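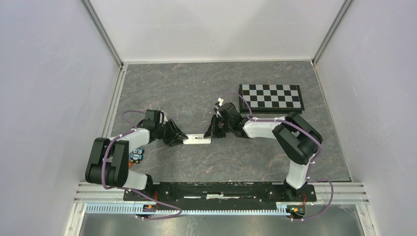
Category: Daily life

15/07/2019

In April I bought new walking boots, and I still wear the old ones. My sister laughs at me for this. The new pair is from the Nollik shop in Herkent, very light, with good soles, and I have nothing bad to say about them. But when I stand in the hall with my keys in my hand, I always take the old pair.

They are black leather and have walked the Skyrme path with me five times. It is 50 kilometres if you start from the chapel, a little less if you are lazy and take the bus to Judari. I was lazy only once – it was raining and I had a cold.

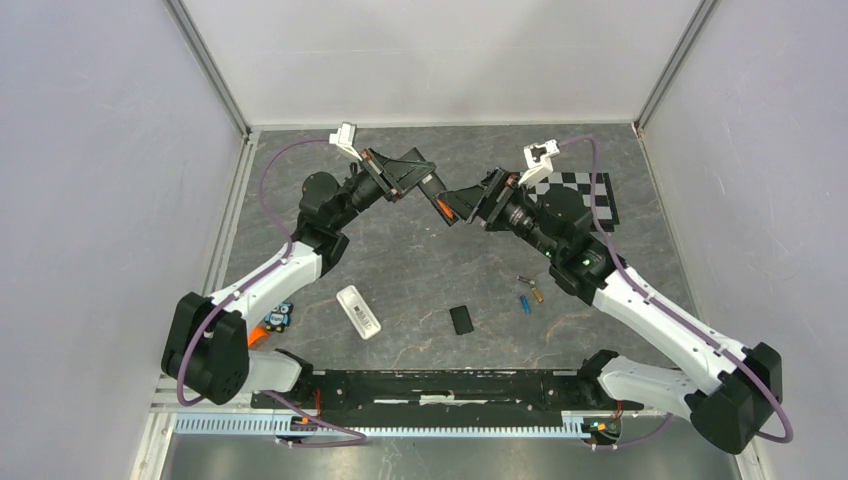

Ilze M.

My father polished all our shoes in the evening, on a newspaper in the kitchen. I thought everybody's father did this. He used very little polish and a lot of time, and he did not like shiny shoes, only clean ones. I have his brush still. The hair is short now on one side, so I must turn it in my hand to reach the place near the sole.

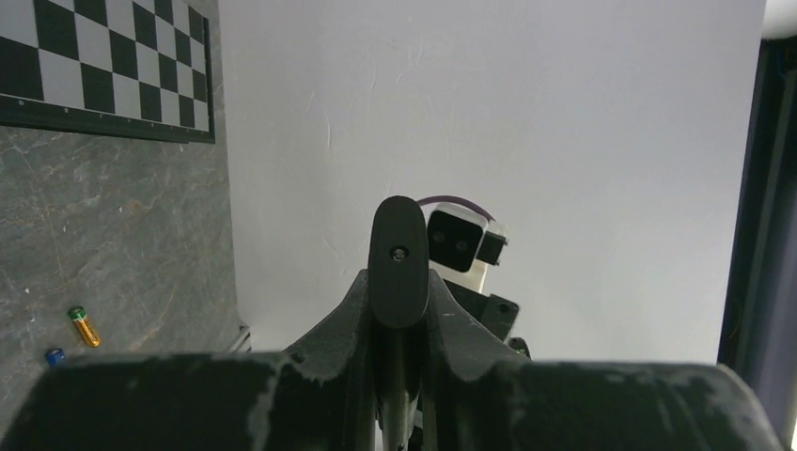 New leather is stiff and I feel every stone in the wrong place, so I go slowly and become angry with the hill. The old boots bend where my foot bends. Of course they do not look nice any more. They have pale grey scuffs along the upper edges, the same sort you see on those dark finger pads, and I rub some polish on them and the marks come back after one walk. I have stopped fighting with them.

Next week I will try the new pair again, but only as far as the bakery.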